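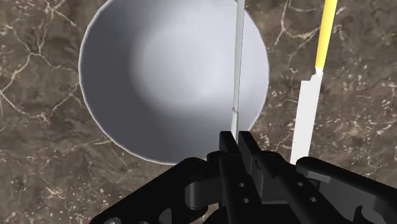 Re: How many sim demos before the wrist view is enough?

edgars_d
Bowl and knife task, marble counter, all rendered. I have 539 episodes and the policy still drifts toward the knife. Should I collect more, or randomize the counter?

ninh_n
Randomize first. Those pale veins are high contrast and it may be keying on them. We did 400 on Sestard with 4 countertops and it was fine.

grosance
Disagree. Your knife has a bright yellow handle. Change the handle color and leave the stone alone.

edgars_d
Color is fixed in the asset pack – I'd have to re-export.

ninh_n
Then re-export. Still think it's the counter.

grosance
Train 2 runs, one change each, same seed. Post the curves.

edgars_d
OK, starting with the counter tonight.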